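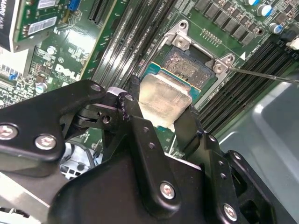 Old computers, second homes: what we learned in our first year

When the library in Ramside closed its public computer room, the machines went down to the cellar and stayed there. Many of us knew about them, and each of us thought that another person was taking care of the matter. In June it will be one year that the Ramside and Marnport Repair Circle has the key of that cellar, and the editor of this newsletter has asked me to write how it went.

I will begin with the part which was more difficult than I expected, namely the paper. A computer that belonged to a public office can not simply be given to a family. It must first be taken off the list of the office, and this list was kept by a department that has changed its name two times. Benedito Seixas wrote the letters for us, and he wrote them with much patience. The answer came after the summer, and it was yes, on condition that every hard disk is erased and that we keep a signed sheet for each one. We have kept the sheets. They are in the green folder on the shelf beside the kettle, and any member can look at them.
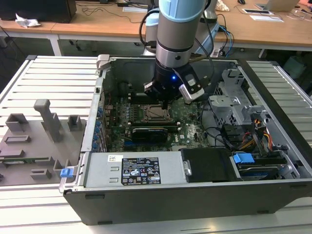
Elisa Mazza
Coordinator, Ramside and Marnport Repair Circle

The second difficulty was to decide who receives a computer. At the beginning we thought of a waiting list, first come, first served. It looked fair, but the people who read our notices are mostly people who already have a computer at home, and so the list was filling with the wrong names (I include my own nephew, who was not happy to be removed). Now we work through the two schools and the evening language class in Marnport. The teachers know which pupils write their homework on a telephone. They tell us only a first name and what is needed, and we do not ask more.

What is needed is usually modest. A pupil must write, print, read the messages of the school and sometimes follow a lesson with video. For this a machine of some age is good enough if it has sufficient memory and a new solid-state disk. We do not promise games, and we say it clearly at the door, because in the first weeks there were some disappointed faces.

From the money of the spring market we received 500 pounds, and nearly all of it went into disks and power cables. Keyboards we never have to buy. People bring us keyboards all the time, also when we ask them not to.

Chih-ming Cheung has prepared a short guide for the families. It is 2 pages, in large letters, and it explains how to make a password, how to save a file where you can find it again, and what to do when a message on the screen says that you have won something. Valquíria Queiroz translated it into Portuguese and is now looking for a person who can check the Hungarian version that Andor Boros made. If you read Hungarian well, please speak with her after the meeting — it will take you perhaps one evening.

I want to write a few words also about the machines that we can not save. At first we kept everything, and the cellar became so full that we could not open the second door. Now we have a rule. If a computer has waited 60 days for a part and the part did not come, we take out what is useful and the rest goes to the recycling yard on the Chong Road. Some members find this rule hard. I found it hard too, but a cellar is a small place.

For the coming year we have one large wish, and it is a room with a window. The hall behind the old Zirnuder bakery is free in the mornings and the rent is reasonable, but there is no lift, and for a group which carries heavy boxes this is a serious question. We will discuss it at the June meeting, at 7 pm in the reading room. Tea is provided. Please bring your own cup, as last time there were not enough. 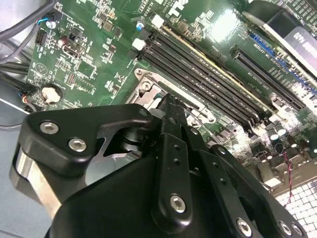 What we are looking for this month

Monitor cables, any type, in working order.
Small boxes with lids for screws.
A person with a van, one morning.
No printers, please. We have roughly a wall of them.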